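더른데일 수술로봇 동아리 (봉합반)

나무위키풍으로 딱딱하게 쓰려다가 포기하고, 그냥 제가 아는 대로 씁니다. 동아리 지식모음에 올리는 항목이니까 틀린 데가 있으면 아래 의견란에 남겨 주세요. 저는 봉합반에서 두 학기째 있고, 그 전에는 제어반에서 코드만 만졌습니다.

개요

더른데일(Derndale) 수술로봇 동아리는 이름 그대로 수술용 로봇 기구를 가지고 노는(지도교수님이 보시면 '연구하는'으로 고치라고 하실 것 같네요) 학생 모임입니다. 의대생이 제일 많을 것 같지만 기계과와 전자과가 절반을 훌쩍 넘고, 미대에서 온 친구도 하나 있어요. 안에서는 다시 제어반, 기록반, 봉합반으로 나뉘는데, 신입생이 가장 많이 몰리는 데가 봉합반이고 가장 많이 나가는 데도 봉합반입니다. 바늘을 로봇으로 잡는다는 게 생각보다 훨씬 답답하거든요!

회원은 지금 23명이고 그중 봉합반이 일곱 명입니다. 모임은 저녁 일곱 시에 시작해서 원래는 아홉 시에 끝나야 하는데, 매듭 하나만 더, 하나만 더 하다가 열 시를 넘기는 일이 많습니다.

이름과 유래

처음에는 '폴리카르피오(Policarpio) 반'이라고 불렀다고 합니다. 동아리에서 처음 만든 조종 프로그램 이름이 폴리카르피오였는데, 왜 그 이름이 붙었는지는 선배들마다 말이 달라서 여기에는 적지 않겠습니다. 제가 들은 것만 세 가지예요. 프로그램은 그 뒤로 두 번 갈아엎었고 지금은 이름만 남아서, 설정 폴더를 열면 아직도 policarpio라는 폴더가 나옵니다. 지우면 실행이 안 됩니다. 지우지 마세요. 제발요.

연습 방식

연습은 인조 조직 패드에다 합니다. 패드에 절개선을 내고, 양쪽 기구를 조종해서 바늘을 통과시키고, 실을 당기고, 매듭을 짓고, 다음으로 넘어갑니다. 글로 쓰면 한 줄인데 첫 학기에는 이 한 줄에 저녁 하나가 다 갑니다. 진짜로요.

순서를 조금 풀어 보면 이렇습니다. 먼저 바늘을 잡습니다. 끝에서 너무 가까운 데를 잡으면 휘두를 길이가 안 나오고, 실이 달린 쪽을 잡으면 실이 상합니다. 우리 반에서는 바늘 길이의 3분의 2쯤 되는 곳을 잡으라고 가르치는데, 손에 익으면 각자 조금씩 달라져요. 그다음 바늘을 패드 면에 거의 수직으로 세워서 찔러 넣고, 바늘의 휘어진 모양을 따라 손목을 돌립니다. 여기서 밀면 안 되고 돌려야 합니다. 밀면 구멍이 찢어지듯 커지고, 한번 커진 구멍에는 매듭을 아무리 예쁘게 지어도 벌어집니다.

반대쪽으로 바늘 끝이 나오면 다른 기구로 받아서 마저 빼냅니다. 이 '받는' 동작에서 바늘을 떨어뜨리는 사람이 제일 많습니다. 저도 첫 달에는 받을 때마다 떨어뜨렸고, 떨어진 바늘을 다시 집는 연습만 실컷 했어요(이것도 나중에 다 도움이 됩니다, 위로가 아니라 정말로). 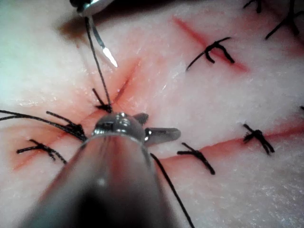
실 끝을 길게 남긴 매듭과 절개선. 위쪽에 휘어진 바늘이 내려와 있다.

매듭은 기구로 짓는 매듭, 그러니까 실을 한쪽 기구에 감고 다른 쪽 꼬리를 잡아 빼는 방식을 씁니다. 처음 감을 때는 두 번, 그다음은 반대 방향으로 한 번, 다시 한 번. 방향을 안 바꾸면 미끄러지는 매듭이 되는데, 화면으로만 보면 멀쩡해 보여서 속기 쉽습니다. 저는 한동안 제 매듭이 왜 자꾸 풀리는지 몰라서 패드 탓을 했어요. 패드는 죄가 없었습니다.

꼬리 길이는 논쟁거리입니다. 봉합반 규정에는 '짧고 비슷하게'라고만 적혀 있고, 대회 심사표에는 밀리미터로 적혀 있고, 실제로는 다들 조금씩 길게 남깁니다. 너무 바짝 자르면 풀리고, 길게 두면 옆 매듭 꼬리하고 엉켜서 다음 땀을 뜰 때 어느 실이 내 실인지 헷갈립니다. 저는 차라리 긴 쪽이 낫다고 보는 편이에요.

패드에 대하여

패드는 클롤토(Clolto)라는 우리 동아리 자체 배합으로 만듭니다. 기성품을 사서 쓰던 시절도 있었는데 신입이 들어오는 학기마다 예산이 거덜 나서, 재료반이라는 게 잠깐 생겼다가 봉합반에 흡수되면서 배합표만 물려받았습니다. 배합표는 스물세 번째인가 스물네 번째인가 고친 판이라는 소문이 있는데 판 번호를 안 적어 놔서 확인은 불가능합니다. 지금 것이 예전 것보다 잘 안 찢어지는 건 확실해요.

주의할 점 하나. 굳히고 나서 하룻밤은 그냥 두세요. 성격 급한 사람이 저녁에 굳혀서 그날 바로 쓰면 바늘구멍 주변이 뭉개집니다. 그 성격 급한 사람이 누구였는지는 밝히지 않겠습니다(접니다).

그리고 패드는 한 장을 오래 씁니다. 빈자리가 있으면 새 절개선을 내서 계속 뜨고, 정말 더는 뜰 데가 없을 때 바꿉니다. 버리기 전에 뒷면에 이름을 써서 보관 상자에 넣는 전통이 있는데, 첫 패드는 졸업할 때 돌려받습니다. 다시 보면 꽤 부끄럽습니다.

두 기구의 역할 나누기

제가 봉합반에서 제일 좋아하는 주제입니다. 초보 때는 모든 일을 잘 쓰는 손으로만 하려고 하고, 반대 손은 화면 구석에 주차해 둡니다. 우리는 이걸 '주차'라고 부르고, 주차가 길어지면 옆에 앉은 사람이 책상을 톡톡 두드려요. 반대 손이 상처 가까이에 미리 와 있어야 바늘이 나오자마자 받고, 실이 늘어지면 치우고, 조직이 딸려 올라오면 눌러 줄 수 있습니다.
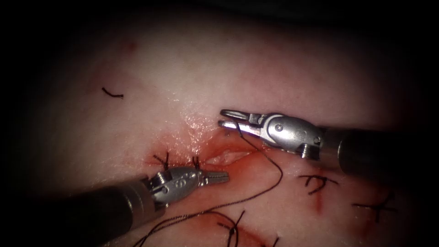 제가 제어반에서 넘어왔을 때 가장 먼저 고친 버릇도 이 주차였습니다. 코드를 짤 때는 팔 하나씩 따로 시험하니까 두 팔을 한 번에 생각할 일이 별로 없었거든요. 지금은 신입한테 두 끝 사이의 거리만 보라고 말합니다. 절개 부위를 사이에 두고 왼쪽 집게는 다물고, 오른쪽 집게는 벌린 채로 짧은 틈만 남기고 마주 보는 이런 자세면 다음에 무엇을 하든 멀리 갈 필요가 없어요. 다만 가까운 만큼 부딪히기도 쉬우니까, 처음에는 움직임 배율을 낮게 잡고 하는 게 좋습니다. 배율을 낮추면 손을 크게 움직여도 기구는 조금만 움직여서 답답하긴 한데, 한 달쯤 지나면 그 답답한 속도가 딱 맞는 속도라는 걸 알게 됩니다.

실 정리도 반대 손의 일입니다. 긴 실로 여러 땀을 뜨면 남은 실이 바닥에서 제멋대로 고리를 만드는데, 이걸 그냥 두고 다음 매듭을 지으면 고리까지 같이 조여 버립니다. 한 번이라도 당해 보면 실부터 쳐다보게 돼요. 우리 반 은어로는 '국수 건지기'라고 하고, 국수를 건지느라 시간을 쓴 사람은 그날 정리 당번입니다. 왜 그런 규칙이 생겼는지는 저도 모릅니다.

페시데티 대회

페시데티(Fesidetti)는 해마다 6월에 열리는 학생 로봇 봉합 대회입니다. 몇몇 학교 동아리가 번갈아 주최하는데 규모는 크지 않고, 분위기도 대회라기보다는 합숙에 가깝습니다(저녁밥이 맛있어요!). 종목은 직선 절개 봉합, 사선 절개 봉합, 그리고 바늘 주고받기. 점수는 시간과 간격과 장력을 따로 매겨서 더하고, 바늘을 떨어뜨리면 깎고, 조직을 찢으면 크게 깎습니다.

우리 동아리의 지난 대회 총점은 3472점이었고, 그 전해에는 2099점이었습니다. 오른 폭만 보면 대단해 보이지만 중간에 사선 절개 종목이 새로 들어와서 만점 자체가 커졌다는 점은 공정하게 적어 둡니다. 그래도 직선 종목만 따로 봐도 올랐습니다. 저희 고생했어요. 칭찬해 주세요.

대회 전에는 연습 시간이 한 사람당 18분씩으로 묶입니다. 평소에는 남는 사람이 남아서 했는데, 그러면 잘하는 사람만 계속 앉아 있게 되더라고요. 시간을 묶고 나서는 기다리는 동안 남이 하는 걸 보게 됐고, 저는 그쪽에서 더 많이 배운 것 같습니다. 특히 첫 땀이요. 절개선 끝에서 얼마나 떨어져 시작하느냐가 사람마다 정말 달라서, 그걸 보는 재미가 있습니다.

자주 갈리는 의견

끝에서부터 뜰지 가운데부터 뜰지가 제일 오래된 다툼입니다. 끝파는 한 방향으로 쭉 가니까 실이 덜 엉킨다고 하고, 가운데파는 양쪽 길이를 반으로 나누면서 가야 간격이 고르다고 합니다. 저는 끝파예요. 첫 땀이 끝에 제대로 잡히면 나머지는 그걸 따라가면 되고, 기구를 이리저리 옮기지 않아서 손목도 덜 꼬입니다.

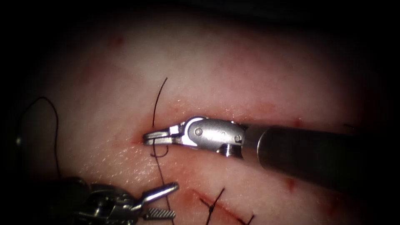 레나토 바녜스(Renato Bañez)는 이 항목의 초안에 의견을 달아, 끝에서 시작하는 건 절개가 짧을 때나 편하고 길어지면 마지막에 가서 양쪽 가장자리 길이가 안 맞아 주름이 잡힌다고 했습니다. 그러니까 신입한테는 가운데 한 땀을 먼저 가르치고, 끝파가 될지는 나중에 알아서 고르게 하자는 거예요. 더불어 제 글이 '너무 끝파 쪽으로 기울어 있다'고도 했고요.

네, 기울어 있습니다. 그래도 주름 얘기는 맞는 말이라 저도 긴 절개에서는 가운데에 한 땀을 먼저 넣어 봤는데, 간격은 확실히 고르게 나왔습니다. 대신 시간이 더 걸렸고요. 대회에서 어느 쪽이 유리한지는 아직 결론이 없고, 다음 학기에 같은 사람이 두 방식으로 번갈아 떠 보면서 기록을 모으기로 했습니다. 기록 양식은 기록반이 만들어 주기로 했는데 아직 못 받았습니다(기록반, 보고 있죠?).

가입

새 학기 첫 모임에 그냥 오시면 됩니다. 시험은 없고, 의학 지식도 필요 없고, 게임을 잘하면 유리하다는 말은 반만 맞습니다. 게임하던 분들은 손이 빠른데 그만큼 바늘을 미는 버릇도 빨리 들어요. 첫 모임에서는 실 없이 바늘만 주고받고, 매듭은 셋째 모임부터 합니다. 머리가 긴 분은 묶고 오시고, 안경 쓰는 분은 안경닦이를 챙겨 오세요. 조종석 접안부에 자꾸 김이 서립니다.

같이 보기

클롤토 배합표
폴리카르피오 폴더를 지웠을 때 복구하는 법
페시데티 직선 종목 채점 기준
국수 건지기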